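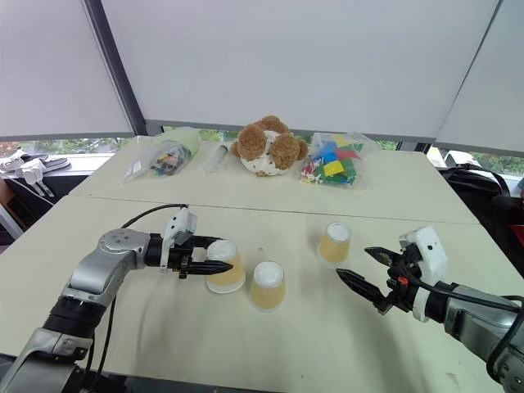

Why do my gripper fingers stop closing partway, with no error on the screen?
Most likely the finger screws have backed out and one finger has shifted on its rail. The controller sees resistance, decides it has caught something, and reports a successful grasp of nothing at all.

Kerkero Finger Retention Kit
For Kerkero parallel grippers, all two-finger models
Updated Aug 16, 2024

We shipped the first 500 grippers with plain screws. They held beautifully on our bench, where the grippers mostly sat still. Laurier Thibodeau at Ganbridge sent one back in January with a finger in a separate envelope and no note.

In the kit: locking screws, two rail shims, hex key, torque card.

Fitting: cut power to the arm first. Pausing the program does not count, and Hanna Piątek in service has a bruised thumb on the subject. Replace one finger at a time. Home the gripper before running anything.

Check the screws every 1,000 cycles, or sooner on two-arm cells if the fingers have bumped each other. Stop using any finger that wobbles by hand.

Free for grippers from the first 500. Have your serial number ready.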